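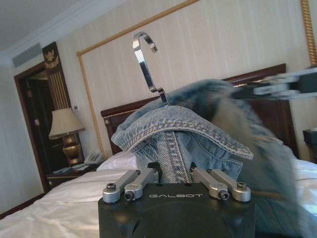
What is in this dataset?

Washing and wear notes for 267 garments, mostly denim, kept by the people who wore them and typed into one CSV file.

6 min read

# Drorero Wash Log

Drorero began as an argument over whether you should wash jeans. One side said every few wears. The other side said never, and sat by the window. We agreed to write things down for a while and see who was right. The results are in this repository, and both sides are still claiming them.

## Files

- `garments.csv`: one row per garment
- `washes.csv`: one row per wash, linked by `garment_id`
- `repairs.csv`: one row per repair, same link
- `notes.txt`: remarks that would not fit in a column, some of them heated
- `LICENSE`

Everything is UTF-8 with commas as separators. A few of the remarks contain commas too. Those are quoted, so use a real CSV reader and don't split the lines yourself. We split the lines ourselves in the first release and a pair of gray chinos ended up with a shrinkage value of "but only in the thigh."

## Garment columns

`garment_id` is a short code. The letter is the household and the number means nothing.

`type` is one of jeans, jacket, shirt, skirt, overalls, or other. "Other" is mostly aprons, plus a hat that should have been left out.

`fabric` is copied from the care label where a label survived. Where it had been cut out, the owner guessed and `fabric_guess` is set to 1. People guess "100% cotton" with great confidence, including for things that stretch.

`bought` is new, secondhand, or unknown. Unknown covers gifts, inheritances, and items left behind by former roommates.

`start_length` and `start_waist` are in inches, measured flat, before the first logged wash. Jackets and shirts use `start_chest` in place of waist.

`color_start` is a score from 1 to 5 against a printed card, with 5 the darkest. The card was printed on a home printer. See Known problems.

## Wash columns

`wears_before` is the number of wears since the last wash. We define a wear as four hours or more. Gardening counts double, by popular demand, and those rows have `garden` set to 1 so you can undo it.

`method` is machine, hand, or freezer. Freezer is not washing. It is in there because three households insisted, and leaving it out would have cost us their data.

`temp` is cold, warm, or hot. We asked for degrees at first and got back the names of buttons.

`inside_out` is 0 or 1. Blank means the person doesn't remember, which we appreciate more than a made-up 1.

`dry` is line, flat, tumble, or radiator.

`soap` is free text, cleaned up lightly. The most common entry is "the usual."

`color_after`, `length_after`, and `waist_after` match the starting columns. Measurements were supposed to be taken once the garment was fully dry. Some were taken by people in a hurry.

## Repair columns

`place` is where the damage was: knee, seat, cuff, collar, pocket, seam, button, zipper. `fix` is patch, darn, stitch, replace, or ignored. "Ignored" is the largest group by a good distance. We kept it as a kind of repair because several contributors described it as a decision.

## How it was collected

Households got a paper sheet to tape up near the washer, and a tape measure. Once a month somebody typed the sheets in. There were 78 households at the start. Fewer finished, and January is thin every year because people were given new clothes and lost interest in the old ones.

The first set of sheets was typed up using a form tool we built, called Vuken. Vuken rounded all lengths to the nearest whole inch without mentioning it. Those rows have `source` set to `vuken` and should be left out of anything to do with shrinkage. Later rows have `source` set to `brellex`, after the spreadsheet template that replaced it. Brellex has no features, and we are very fond of it.

## What you can use it for

It works for teaching. The tables are small, the joins are simple, and the mess is the ordinary kind. A class can find most of the bad rows in an afternoon and then disagree about what to do with them.

It is passable for looking at how color changes between one wash and the next within a single garment. Comparing across households is shakier.

Please don't use it to tell the public how often to wash jeans. We had hoped to do this ourselves. The people who rarely wash are also the people who line dry, turn things inside out, and buy heavier cloth, and we can't pull those apart with what we have. If you manage to, open an issue, and brace for the replies.

## Known problems

The color cards came off different printers. Card batch is in `card`, and batch C runs dark. Batch D was kept on a sunny windowsill by at least one household and faded along with the clothes, giving a beautiful record of jeans that never changed.

One contributor measured in centimeters for a whole season. We caught it when a waist came in at 78. It has been converted, and the row keeps a `unit_fixed` flag.

Pet hair was not recorded. It should have been.

Two garments were sold partway through and one was shrunk past the point of science. Their rows stop. The `ended` column says why.

## Privacy

No names or addresses are included. Remarks were read through before release and anything that pointed to a person was cut. That included a long passage on a brother-in-law's dryer, which was the best writing in the project.

## Changes

The current release is dated September 18, 2021. It fixes the chinos, adds the `card` column, and merges the Prasertsri sheets, a small pile from a tailoring shop of that name that logged its own work aprons. They are in household P. Their handwriting was clearer than everyone else's and their numbers are the only ones we never had to ask about.

## Adding your own

New households are welcome. Copy the Brellex template, log up to 200 washes per file, and send a pull request. Pick one tape measure and stick with it. If you want to argue for the freezer, there is already a thread.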